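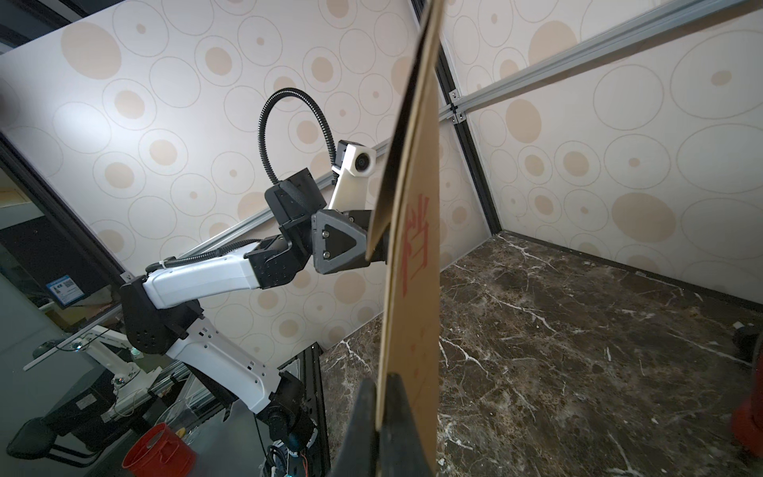

The stationery sort for the Ladholm office resumed this morning, and I record it in the usual form for the office diary. Femi Akinola had left the list of outstanding paper goods on my desk, with the note that nothing was to be discarded until the register had been brought up to date. The red marks on the tall brown sheet resemble a written character, painted by hand in uneven strokes, with faded smudges further down. I have entered it in the register as "marked in red, meaning not known" and have asked that no one guess at a reading. Aivar Juška is of the opinion that a plain description is sufficient for our purposes, and I agree.

The register now stands at 212 entries. Of these, 105 concern paper and card, and the remainder are to be dealt with later in May. I note for the record that the earlier practice of entering brown goods under a single heading has caused confusion, particularly in the Lirenora papers, where card and envelopes were listed together and had to be separated by hand. The revised headings were agreed before noon and take effect at once.

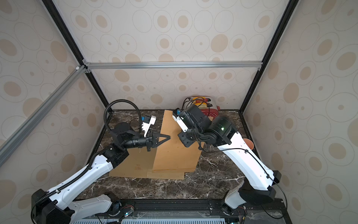
PAPER AND CARD

Entries under this heading are to state the material, the color and any marks, in that order. Condition is entered last - a single word where possible. Cardboard is to be kept apart from lighter papers, and sheets bearing paint or ink are not to be stacked face to face. Mr. Akinola asked whether the old reference numbers should be carried over. I have ruled that they should, in pencil, until the Arthur file has been checked against them.

A request was received from Prarnix for 40 envelopes in brown kraft paper. It was placed under review, as the request did not state a size. I wrote in reply before lunch and

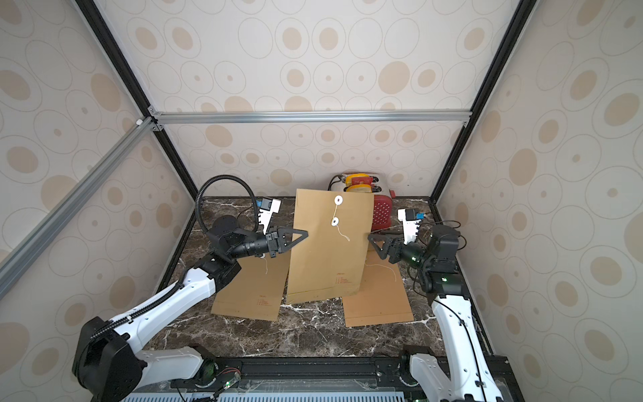
asked that the size be confirmed in writing, together with the name of the person who is to receive them. Until that confirmation arrives, no kraft envelopes are to leave the office. Mr. Juška has been informed and will hold the request slip in the upper tray.

The afternoon was given to correcting the headings in the second volume of the register. Two pages remain to be copied out fairly, the ink having run on the originals. Closed the register at the usual hour. The Arthur file is to be brought down first thing tomorrow.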